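Leave the Bottom Shelf Alone

Last updated: Sunday, October 30, 2022
4 min read

I want to make a case for the empty shelf. A real one, bare from post to post, in a room where a small child plays. I know how this sounds to anyone who has ever paid by the square foot, and I used to be firmly on the other side. For years I believed a shelf with nothing on it was a shelf somebody had forgotten to use, and I would walk past one with a basket under my arm and feel a kind of itch.

Then in February we moved the toys out of the bedroom closet and onto open wooden shelves, and I became a complete convert (my family would say bore). I love these shelves! I love the plain wood, I love that there are no doors to pinch fingers in, and most of all I love how little is on them.
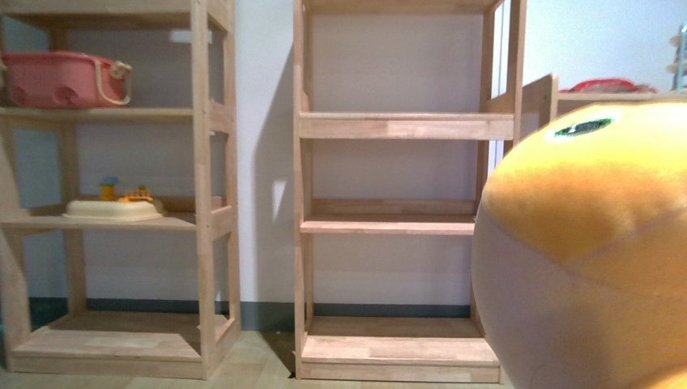 Children put things away when they can see where the thing goes. That's my whole theory, and I have held it through a great many rainy afternoons. A full shelf asks a four-year-old to solve a puzzle before she's allowed to be done, and she will quite sensibly walk off. A shelf like our middle one, with a cream-colored base sitting on it and a little vehicle parked on top, asks almost nothing of her. The vehicle goes back on its base, and there's still that wide bare board underneath for whatever she drags in next. The pink tub up top takes the odds and ends, and its rope handle is a joy, because a tub you can haul across the floor is a tub that gets used.

My friend Getsemaní Orozco disagrees with me on all of this, and she argues well. Her view is that empty furniture is a luxury and a bit of a pose. She has 368 square feet and two boys, and every board in the place earns its keep. Fair enough. I wouldn't tell her to clear anything. But I've noticed that her boys play on her kitchen floor, right in the one spot where she has left nothing, and I think that helps my side more than hers — she says it only proves they like to be underfoot.

The strongest objection is that toys have to go somewhere. They do. Ours rotate. Six go out, the rest wait in a box in the hall, and every few weeks we swap. I got the idea from a talk Holger Nygård gave at the Odera library, where he said a toy that has been away for a month comes back new. He's right! The wooden train came back in September to the kind of welcome usually reserved for grandparents.

Soft toys are the hard case, and I'll admit my system wobbles there.

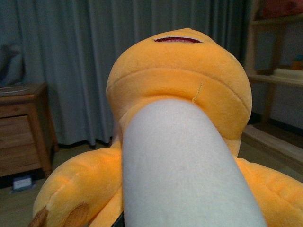

You can't rotate a favorite. Try putting a beloved plush in the hall box and see how bedtime goes. They also refuse to sit up, they slump into their neighbors, and three of them will fill a board that could hold a dozen puzzles. So I've stopped giving them a place at all. They live on beds, under arms, at the table for lunch, and the shelf is spared. It's the one exception I make and I make it gladly.

If you're tempted, start with the lowest board, the one nearest the floor. Take everything off and leave it off until the following weekend. Don't announce it. Ours has been a garage, a bunk bed and a bakery with very strict hours, and it was closed again this morning for inventory.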